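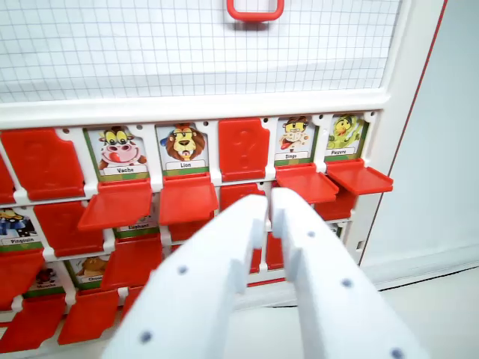
Fig. 1. Wrist camera, gripper at the flap board. Card labels are in French.

nudidel-flaps / README

Data card plus buying notes for the flap board task. Written fast, before the September order closes. Fix typos if you see them. Last edit 11 Mar 2023, Gifty Odoi.

What is in it
Wrist camera clips of a two-finger gripper working on an animal guessing game, red flaps, cartoon cards. 600 clips, 100 held back for test. No audio. Force logs only for the later clips, see costs.

Why this is also a budget doc
Keep getting asked what it takes to set up a second station. Easier to put it here then answer six emails.

Needed per station
- arm and controller (Skelon, lease not buy)
- gripper body, Gudov
- printed fingers, 2 pairs, white. One pair is a spare
- wrist camera and cable
- game board, any toy store, get 2
- wall or backdrop, plain, white is fine

Boards are cheap, dont budget time for repairing them. Just replace.
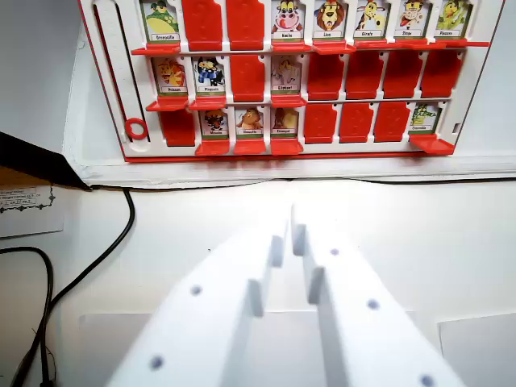 Nudidel Data Notes, Issue 6, p. 2

Flap state is labeled per slot, row by row from the left: card showing or red panel. Vache, Lion, Pingouin etc. kept as printed. Label text too small or blown out goes in as "unreadable", no guessing from the drawing. White fingers under bright light wash out badly, so the next finger order should be matte gray. Ask Buthelezi for a quote on that, they did the last batch.

Costs, open items
Force sensor: approved, one only. Second one waits for next year.
Cable clips: not ordered yet. Small money, please just do it.
Lamp with dimmer: needed, no vendor picked.
Storage: roughly 6 TB, covered by the lab account.
Lease: Skelon wants a yes or no before September. Lead time on the arm is long so no is realy a no for the whole year.

Known gaps
One board model. One language on the cards. One finger shape.

Questions on the order to Gifty, questions on labels in the issue tracker.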